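Wash your hands, clear the table and wipe it down before anything else comes out of the fridge. This page covers batch fruit drinks for a small gathering, mixed in a jug and finished in the glass. None of them contain alcohol, so the children can have the same as everyone else.

## What you need

- A large pitcher with a handle
- A measuring jug, as tall as you can find
- A long bar spoon
- A stirring rod or a second long spoon for the pitcher
- Small glasses or cups for tasting
- Plenty of ice
- Two clean tea towels

For the drinks themselves:

- 300 ml red fruit cordial
- 300 ml orange juice, smooth
- Yellow syrup (lemon or pineapple, whichever you prefer)
- Two bottles of sparkling water, well chilled
- Fresh mint or orange slices, if you have them

Cordials differ a lot in strength. The Godinho ones are thick and need more water than the label suggests. Jandier is thinner and sweeter, and I use less syrup with it. If yours is a new brand, mix a single cup first.

## Setting out the table

Put the big things at the back: pitcher, measuring jug and ice. Bottles you will pour from often go to one side, with the labels facing you. Keep the middle of the table free for the spoon and the cup you are working in.

Syrup should stand on its own, away from the juices. It is easy to pick up the wrong bottle when you are talking to someone, and a slug of syrup in place of juice can't be taken out again.

Fold one towel and leave it where you can reach it. The other is for the floor.

## Mixing the red jug

1. Pour the cordial into the pitcher. Do not add ice yet.
2. Add a splash of still water and stir until the cordial has loosened from the bottom.
3. Put the pitcher in the fridge for 10 minutes, or longer if there is room.
4. Top up with sparkling water just before serving. Pour down the side, slowly.
5. Give it two turns with the rod and stop. More than that and it goes flat.

## Mixing the orange jug

Measure the juice into the measuring jug and add syrup a spoonful at a time. Taste after each one. Henrique Calado, who makes this for the summer fair in Garnitville, adds a pinch of salt at this point. I have tried it both ways and prefer it with.

Don't put sparkling water in the orange jug. Add it in the glass.

## Making a single taster

Always do this before filling a whole jug.

1. Stand a small cup in front of you, with the bar spoon beside it.
2. Put in a little syrup, then juice, then water.
3. Lower the spoon to the bottom and turn the twisted handle between your fingers, keeping the bowl against the side of the cup.
4. Taste, then adjust the jug to match.
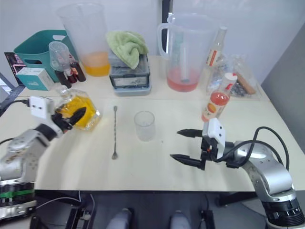 ## Clearing up

Rinse the pitcher and the measuring jug straight away in warm water. Cordial dries to a sticky ring that takes a good soak to shift. Wipe the necks of the syrup bottles before the caps go back on, or they will be stuck fast the next time you want them.

Leftover red mix keeps overnight in the fridge without its bubbles. It can be frozen in an ice cube tray and used in plain lemonade. The orange mix should be drunk the same day.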